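About Prokora

Prokora is a small company that records people doing ordinary household jobs by hand and turns those recordings into training material for robots. We started in Urkenstead with one workbench and a lot of doubts. The workbench is gone and most of the doubts are still with us.

If you came here from a trade show video of a machine folding a shirt in nine seconds, please lower your expectations a little. We have watched plenty of those videos. They rarely show the second shirt, or the same shirt dropped on the floor at an odd angle. When a customer asks whether our recordings will give them a robot that does the laundry, we say we don't know, and that anyone who says yes should be asked to bring the robot to the customer's own house.

What we do

We send people into lived-in rooms with hand-held grippers and ask them to do a job the way a robot would have to do it, with two jaws in place of ten fingers. Cloth is the larger part of our work. We also record dishes, drawers and shoes, and for a short while we recorded bed making, which we gave up in July and may or may not take up again.

We used to work by remote control, with the operator in a chair and a pair of arms across the room. We still do it when a customer needs it. Our opinion is that it is slow, that it tires people out, and that most operators get timid after the first hour and pass that timidity on to the machine. Hand-held work has its own trouble. A person's wrist can turn in ways a robot's can't, and a beautiful recording may be of no use at all to the arm that has to copy it. We check for this before delivery and throw out what fails. 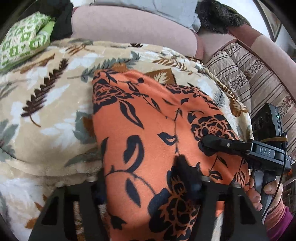
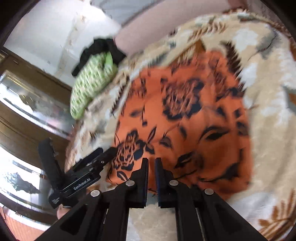 Orange cloth with a black flower print, on a beige blanket.

Soft things are where we think the claims in this business run furthest ahead of the results. A cup stays the shape of a cup. A piece of cloth changes shape every time it is touched, and a bold print can make it harder to tell where a fold ends and the pattern begins. We would like to say that more recordings fix this. Sometimes they do. On the Brevik job we delivered 1468 recordings, and the customer's robot got better at picking up cloth and stayed bad at putting it down flat. They told us so plainly and we have put it on this page with their permission.

How we work

Every recording is watched from start to finish by a person before it leaves us. Bad grabs are marked as bad grabs. We don't trim out the hesitations unless a customer asks in writing, and then we keep the full version too.

We pay by the hour and never by the recording. We tried paying by the recording on our first job and got a great many fast, sloppy ones - our own fault.

We don't publish success rates for robots we haven't tested ourselves. There are 3 customers whose machines we have been allowed to test. The rest send us their numbers, and we read them with interest.

Who we are

There are 11 of us. Ilari Kauppinen founded the company after several years of repairing industrial arms, work that left him with a low opinion of brochures. He still reads every contract and still strikes out the word "seamless" wherever he finds it.

Our second office, Kárason, handles checking and delivery. Visits are possible at either place, but please write first, and tell us what your robot can't do yet. It saves time on both sides.

Page last changed 3 October 2019.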